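Fabric Talk > Dyeing and Washing > Red that won't stop bleeding

madderlane
Posted 8/26/21

OK I need opinions before I ruin a whole quilt top. I bought a big piece of red cotton from Dasura because the color is exactly the red I've wanted forever (not orange, not wine, just RED) and I want to use it for the sashing against white. You can see where this is going. I washed a scrap in the sink with a little dish soap and the water went the color of fruit punch. Washed it again, still punch. Third time it was more like pink lemonade, so it's getting better, but I'm nervous about putting it next to white and then washing the finished quilt and crying.

So do I keep prewashing until the water is clear, or is there a trick? My grandmother swore by vinegar and salt. The quilt is a wedding present and they will absolutely throw it in the machine on hot, I know these people.
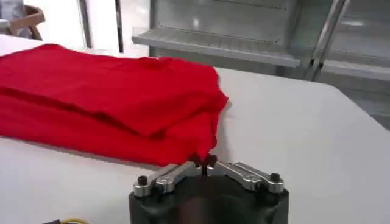
pollyesther
Vinegar does nothing for modern cotton dyes, sorry to your grandmother and also to mine! It's for acid dyes on wool and silk. Salt helps the dye get into the fiber when you're dyeing, but it won't lock in color that's already loose. What you've got is extra dye that never bonded, and the only cure is getting it out. Hot water, plenty of it, a good textile detergent, and let it soak overnight. I did a Dasura red back in March and it took me 3 rounds, then it was fine.

tumbledry_low
Going to disagree with the hot water. Every time I've done a hot soak on a strong red I've ended up with a tired red. If OP loves the color that much, wash cold and use color catchers. I throw two in every load and my reds still look like reds.

pollyesther
But then the loose dye is still in there waiting for the hot wash! She just said they're going to wash it hot. Cold prewashing only tells you how it behaves in cold.

tumbledry_low
She can put a label on it. People read labels.

binding_by_hand
People do not read labels, lol. I gave my nephew a wool throw with a label the size of a playing card and it came back fit for a hamster.

I'm with polly on this one. Also, madderlane, do a rub test. Damp white cloth, rub hard for a bit, see what comes off. Some reds pass in the sink and then leave color wherever you lean on them. Dry rub too, if it's going to sit on a pale couch.

madderlane
Ooh, I hadn't done a rub test. Did it just now on the scrap: dry is clean, damp has a faint pink smudge. So I guess that's a no for now. And I wasn't planning on a label but now I want one just so I can say I told you so.

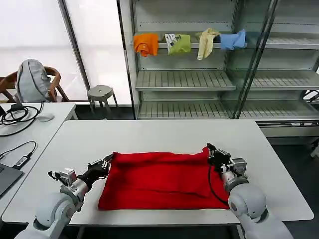 2 min read · 3 pages in this thread

oldsinger221
Jumping in from the other side of the argument. I piece a lot of red and white and I stopped prewashing years ago. I like the crispness off the bolt and I like the crinkle when everything shrinks together. I wash the finished quilt hot with way too much water and take it out the second it's done. Bleeding is one thing, but it's dye sitting against the white in a cold wet heap that really gets you.

binding_by_hand
That's brave. I'd do it for a quilt of my own but I don't think I could do it to a wedding present.

oldsinger221
Fair. Test block first, always. Sew a strip of the red to a strip of your white and wash it the way they would.

tumbledry_low
OK the test block I can agree with. And if the red fades in the hot water, at least she'll know before she's cut 2000 little pieces.

madderlane
It's sashing, so thankfully it's long strips! But yes, doing the test block tonight, with leftover white from the Baldursdóttir sampler. Does thread matter? I've got red Muvusix on the machine and now I'm suspicious of that too.

pollyesther
Mine never bled, but wind a bit around a wet paper towel and leave it overnight. Takes no effort and then you can stop worrying about it. And iron your strips before you cut, they go wavy after all that soaking and your quarter inch will wander off on you.

madderlane
Will do. Kettle's on, bucket's out. I'll post the test block when it's dry.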